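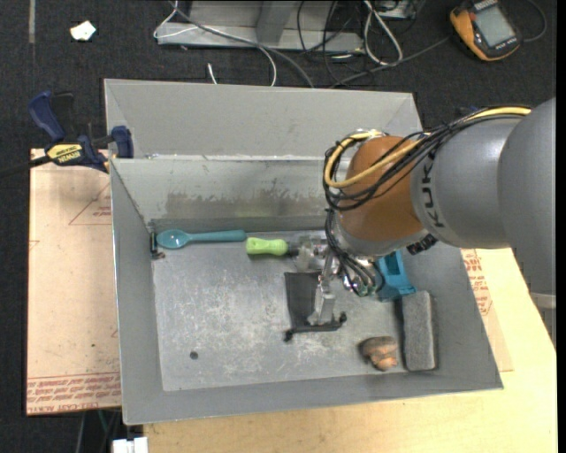
3.2 The Sorting Cell

Home | Abstract | Contents | Figures | Next section

Figure 2. The Skeltoro cell at the Diria workshop: KUKA arm, silver gripper and metal bin, with one corner of the bin held by a bar clamp.

We built Skeltoro in a shared workshop, in the evenings, and we are very happy with how far ordinary shop parts took us. The bin is a large sheet-metal box with sloping sides, set on a wooden tabletop with sheets of cast acrylic, still in their printed covering, under its edges. A bar clamp grips the rim on one side (Figure 2). Our first version had no clamp at all, and a firm touch from the gripper was enough to shift the bin and spoil the calibration. With the clamp on, we recalibrated only 2 times in the whole study!

The cables run along the outside of the arm and loop loosely over the wrist. We tried tying them down tightly and lost some wrist rotation, so we went back to generous loops - a little untidy, but easy to reach when a connector needs attention.

Items for the bin came from members' drawers and scrap boxes. We wanted shapes that ask for different grasps: a teal spoon lying flat, a green-handled tool, a rough gray block, a small irregular lump. Thin, flat things were the most fun to work on, as the fingers have to come down very close to the floor of the bin. The Zikbridge software picks a grasp point and sends the arm down slowly over the last 30 mm.

In total we logged 3237 grasp attempts. Each was scored by hand as a lift or a miss, following the Rutkowska protocol, and items were put back in a new arrangement after each round. A round took roughly 2 minutes. Results by item type are given in Section 4.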